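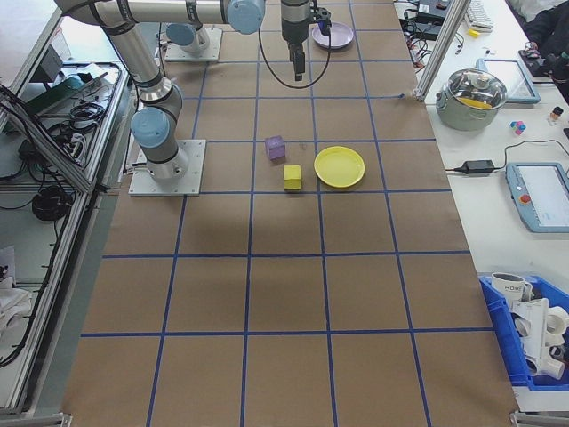

Photo: Najwa Hattar

Stop Clapping For The Encore

October 18, 2019

Saw Musari last night at the Oralville. Second time this year. Great set, loud, a bit sloppy in the middle, the new bass player is a find. Then they waved, walked off, and we all did the thing. You know the thing. Two minutes of stomping in the dark for a band standing eight feet away behind a curtain with towels on their necks.

I'm done with it. I want the encore gone.

My case, quick, I have a shift at noon.

The encore used to mean something went unusually well. People wouldn't leave, so the band came back and played whatever they had left, a cover, the first song again, whatever. Now it's printed on the setlist. There's a line across the paper and three songs under it and one of them is the hit. Everybody in the room knows the hit hasn't been played. So what are we asking for exactly? We paid for that song. It's being held in the back like a coat.

And it wrecks the shape of the night. Musari had the room by song nine. Really had it, that long one with the two drummers, people with their eyes shut. Then a fast one, then lights out, then the waiting. By the time they came back half the floor was checking the bus times. I was too. The hit came and it was fine. It would of been huge twenty minutes earlier.

My friend Otis Szabo plays keys and disagrees with me about this every chance he gets. His argument is the break. Singers need water, drummers need to sit down, somebody's in-ear has died. Fine! Take a break. Say "we're taking a break." Jazz players do it, wedding bands do it, my uncle's polka outfit did it every Saturday for years and played better after. I have no problem with a break. I have a problem with pretending the show is over.

Otis also says the crowd likes it. Maybe. I think the crowd likes the last three songs and puts up with the rest. Look at people's faces during the stomping. Nobody's transported. The guy next to me was clapping with one hand on his own thigh because he had a beer in the other one.

Small rooms are where it gets really silly. The Oralville holds 600 on a good night and at least it has a backstage. I saw Haddadin in March at Pendon, and Pendon has no backstage. It has a hallway with a mop sink. They went and stood in the hallway. We could see the guitarist's elbow. We clapped at the elbow. Then they came back, very surprised, very touched, and the singer said "you guys are too much" and played the song off the radio ad.

I like Haddadin! I own the records. I'd rather they had just played it.

The other thing is curfews. Most places around here have to cut the PA at eleven, and the bands know it and the sound people definately know it. Every fake exit costs you a song. Add the slow walk off, the slow walk on, the retuning, the drummer throwing a stick, and there goes the deep cut from the second album that I've been hoping to hear for years. I'd trade every encore I've ever seen for one more song in the middle of the set. Easy trade.

Some bands already skip it. Saw a trio this summer, the singer just said "this is where we'd leave and come back, but we're going to stay up here" and got the biggest cheer of the night. They played four more. Then they stopped and the house lights came up straight away, and people hung around the merch table grinning. Felt like being treated as a grownup.

Will I miss real ones? Sure. I've been at one, maybe two. The lights already on, the staff already sweeping, the crew already coiling cable, and the band came back out looking confused and had to ask each other what they knew. They played a thing they hadn't rehearsed and messed up the bridge. Best part of the show. You can't plan that and you can't get it if every night has a fake one stuck on the end. No way to tell the difference from the floor.

So - small request for the bands. Play the set. Put the hit where it works, third, ninth, last, I don't care. Then say goodnight and mean it. If we're still yelling when the lights are up and you have something left, come on back.

And for the rest of us, next time they walk off with the hit unplayed, try just standing there. See who blinks.

Musari play the Oralville again tonight btw. Tickets at the door, go early, the opener is good.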